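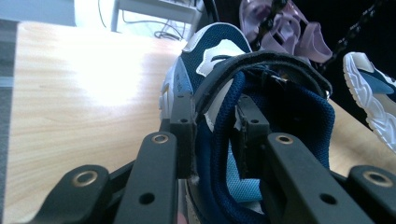 The first step in assessing the merger of Bisar and Gulov is to decide which products compete with each other. Both firms are shoe retailers, and both sell formal, casual and sports footwear through stores and online. The parties argued for one market covering all footwear. The authority worked with narrower groups. We start from the individual product and widen the group only when the data support it. A navy blue and white sneaker like the one on the table above is treated as one product in all its sizes, while the same model in another color is entered separately. Colors sold at the same price in every week of the sample were later merged. This left 1,339 products.

Prices come from the weekly files of Tiwari, a third retailer that was not a party to the merger but sold many of the same models in the same towns. Using an outside seller's prices has a cost. Tiwari ran its own promotions, and some of these overlapped with the clearance period in August. We drop the clearance weeks from the main estimates and report them separately in the appendix. The results with those weeks included point the same way, with wider confidence intervals. 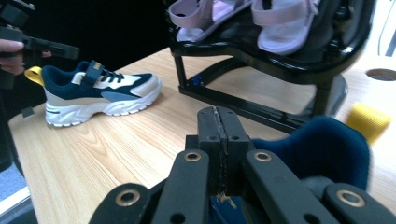
4.2 Survey of buyers

The price data do not show where a buyer would go if a product became more expensive. For this we use an exit survey carried out by Statel at 40 stores. Interviewers asked buyers what they had bought, what they had paid, and what they would have done if every product of that type had cost five percent more. Respondents could say they would have paid the higher price, bought another type of shoe, gone to another store, or bought nothing. The survey produced 369 usable answers on sneakers. Answers were dropped when the respondent could not recall the price or had bought the shoes for resale.

Diversion ratios were computed from the second choices, first by number of buyers and then weighted by the amount spent. Weighting matters more for the online channel, where a small group of buyers had bought several pairs at once. For stores the two versions are close. We use the weighted ratios in the rest of the section.

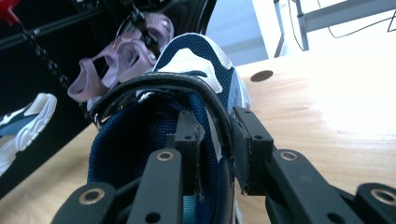
Figure 4. A navy blue and white sneaker (product group: sneakers).

4.3 Limits of the product groups

Sorting products into groups calls for judgment, and the outcome of the market test can depend on it. Two coders worked independently from product pages and photographs, and their codes were compared on a subsample of 200 products. Most disagreements concerned the type of fastening, a field that we use as a control in the price regressions. The shoe in the photograph below this paragraph's predecessor groupings would fall under "mixed". 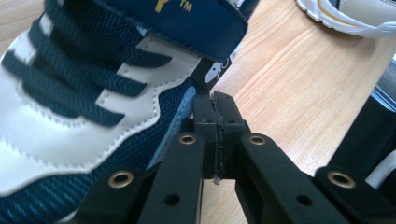
Fastening was first coded with two values, laces and other, and this proved too coarse for the regressions. Several models fit neither value well. The sneaker in the last photograph has flat navy laces and also a hook-and-loop strap over the instep, so one coder entered it under laces and the other under other. We added a third value, mixed, and recoded the full list. The change moved the estimated own-price elasticity for sneakers very little, and the market test gives the same answer under both codings. Adding casual shoes to the candidate market does change the answer for the smaller towns, where few stores stock both types. Those towns are treated separately in Section 5.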